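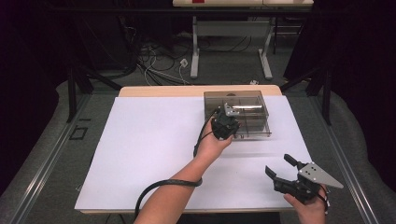
Divided Storage Boxes – Frequently Asked Questions

Werbridge Home Storage, help pages

Which box do I need for a desk drawer?

Measure the inside of the drawer, not the front panel. Drawer runners and side walls take up more width than most people expect. Record the width, the depth from front to back, and the clear height with the drawer closed. The clear height is the figure that rules out most boxes. Allow 5 mm on each side so the box can be lifted out.

Can the dividers be moved?

It depends on the range. Vitlow boxes have slotted walls, and the cross dividers lift straight up. The lengthwise divider should go in first, as the cross dividers lock over it. Nurninberg boxes are molded in one piece and the layout is fixed.

A cross divider will not seat fully. What is wrong?

Usually it is upside down. The notch faces down, toward the lengthwise divider. If the notch is correct and the divider still stands proud, check the slot for grit or a burr. Do not force it. The clear plastic will crack at the notch before the slot gives way.

Tinted or clear?

The material and wall thickness are the same. Smoke-tinted walls hide dust and fine scratches better. Clear walls make small contents easier to identify from the side. In a drawer the difference is minor, because the box is viewed from the top.

How should I sort the contents?

Empty everything onto a plain light surface. A sheet of white paper taped to a table works well – screws, pins and dark clips are easy to find on it, and dust can be carried off with the sheet. Group by use first and by size second. Fill the small cells before the long ones. Items used daily go in the front row.

How full can a cell be?

Stop at three quarters of the wall height. Above that, small parts cross into the next cell when the drawer is pulled quickly.

Do the boxes have lids?

Open-top boxes are supplied without lids. A lid is sold separately for Vitlow sizes 3 and 4. It rests on the rim and does not seal, so it should not be used for liquids or powders.

Can I stack them?

Open-top boxes of the same size can be stacked 3 high when empty. Loaded boxes should not be stacked without a lid between them.

How do I clean them?

Remove loose dividers. Wash in lukewarm water with a drop of dish soap, rinse, and dry with a soft cloth. Paper towels leave fine scratches. Do not use alcohol, acetone or window cleaner with ammonia, as these cause crazing – a network of hairline cracks that cannot be polished out. The boxes are not dishwasher safe.

The box slides when I open the drawer.

Fit the adhesive silicone feet, sold in sheets of 23. Use 4 per box, one at each corner. Clean and dry the base before applying them, and leave the box upside down overnight.

Are replacement dividers available?

Yes, for all current Vitlow sizes. The size number is molded into the underside of the box. Dividers for the older Vũ range were discontinued in October and are available only while stock lasts. Vitlow dividers do not fit Vũ boxes.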